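From: Delyth Hopkin
To: wornbridge-robotics list
Subject: Re: [wornbridge-robotics] Table task, object list and scoring

Gwion,

Answers inline. I have cut the parts of your message we already settled at the Friday meeting.

On Friday, Gwion Cadwaladr wrote:
> 1. The Bowen rules say the arm may start from any pose as long as
> no part of it is over the table. Our home pose puts the fingertips
> over the near edge. Do we move the base back or change the pose?

Change the pose. If we move the base we lose reach at the far side, and the hand-eye calibration has to be done again. I added a joint-space waypoint called park_b to the Skenel config. It folds the elbow and keeps the wrist above the platform. The move from park_b to the first pregrasp adds a little time to each run, but the clock starts at the first commanded motion over the table, so it costs us nothing in points. Please check the cable slack at the wrist when you run it. I tested it at half speed only.

> 2. Detector is confusing the orange half with the strawberry when
> the strawberry is in a bowl. Is this the training set or the crop?

The crop. The set has 3,029 labeled frames now and the fruit classes are well covered. The problem is that we resize the crop before masking, so a small fruit inside a bowl ends up as a handful of pixels with the rim color bleeding into it. I changed the order (mask, then resize) on the branch gremen-crop. Of the 22 held-out layouts, the old order got 9 wrong and the new one got 5 wrong. Those 5 all have one fruit partly hidden by a rim, and I would leave them for a second camera view.

> 3. Grasp on the mug. Body or handle?

Body for now. The handle is thin and the depth map drops out on it. If the planner returns a handle grasp, reject it and take the next candidate. There is a flag for this, allow_thin, and it should be false in the match config. It was true in the copy you sent me.

> 4. The squeeze bottle rolls when the left finger touches first.

Two things cause this. The approach is not centered on the long axis, and we close too fast. The centroid is computed from the full mask, and the white cap is missed on the white tabletop, so the center shifts toward the body end. I have put in a fixed offset along the axis as a stopgap. It is ugly and it will break if we change bottles. The close speed is now a per-class parameter. I set the bottle to the same value as the banana.

> 5. Who is bringing the layout sheets?

You are. They are in the drawer under the Gremen bench.

Two items of my own.

The match rules allow distractors that are not on the object list, and we have been testing on clean tables. I would like every practice layout from now on to include one large dark item that takes up a good part of the surface. The planner treats anything over the height limit as a wall, and I want to see what it does when a reachable object sits right beside that wall. Log the planner time for each pick as well as the result.

Second, the emergency stop drill. Three people on the team have not done it. No one runs the arm above half speed until they have. This includes people who only intend to watch the terminal.

Work plan for the next session is below. Take the steps in order. If step 2 does not pass, stop there and write to the list, since steps 3 and 4 depend on it.

Step 1. Pull gremen-crop and rebuild. Confirm that the class list printed at startup has bowl, mug, plate, bottle, banana, orange and strawberry, in that order. The gripper parameter table is indexed by position, so a different order will load the wrong widths.

Step 2. Run the mixed layout with dishes, fruit, the ketchup bottle and the black case on the table. Half speed, pick order banana, bottle, mug. Save the planner log and the overhead frames. Setup on the white table: 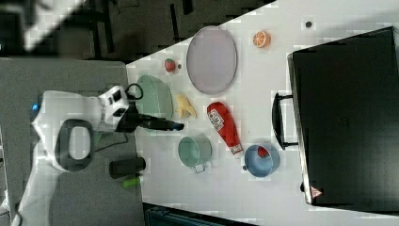
Step 3. Repeat the same layout with the case moved to the opposite side. Leave everything else where it was. Compare planner times with step 2.

Step 4. Full speed, one run per layout sheet, timed. Drilled operators only. Write the result on the sheet and put the sheet back in the drawer.

Delyth

--
wornbridge-robotics mailing list
To unsubscribe, send a blank message with "unsubscribe" in the subject line.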